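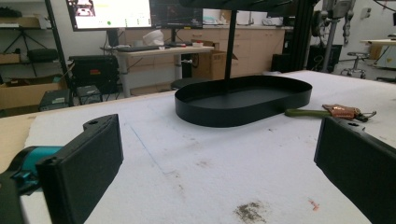 The Totbridge Oval Parts Tray is a low tray for the workbench, made to hold the small things that come off a job while you're working on it. It has straight walls and rounded ends, so screws and washers can be swept up to one end with a finger and picked out without chasing them into a corner. The inside is a smooth matte black. Bright hardware shows up well against it, and there's no glare from overhead lights. On a white bench covering it's also easy to find at a glance, with room alongside for a pair of pliers and whatever circuit board you have on the go.

The walls are kept low on purpose. You can reach in from the side with tweezers or cutters and your wrist stays flat on the bench. If you need to carry a full load across the shop, use the deeper Pesitz bin instead - the oval tray is meant to stay put.

Details
Colour: black, inside and out
Shape: oval, low straight walls
Sold: singly, or in a carton of 8
Minimum order: one tray
Warranty: 30 days, change of mind included

Care
Wipe with a damp cloth. Dish soap is fine for grease. Don't use acetone or brake cleaner, as both will leave the finish patchy. Solder splashes can usually be lifted once they're cold with a plastic scraper. Metal scrapers will mark the surface.

Ordering
Single trays are kept on the shelf at our Gresitz counter. Cartons come from the warehouse and should be ordered ahead. Schools and repair shops buying 20 or more trays get the trade price, and Dalal Yammine looks after those accounts. For larger runs, up to 1000 trays, ask for Timothée Masson and allow extra time for delivery.

The next warehouse shipment is due 16th October. Orders for the grey version closed in July and it won't be restocked - black is now the only colour.

Search products... Go

Shared 8 times | 0 comments

Contact us | Trade accounts | © Totbridge Bench Supply | Back to top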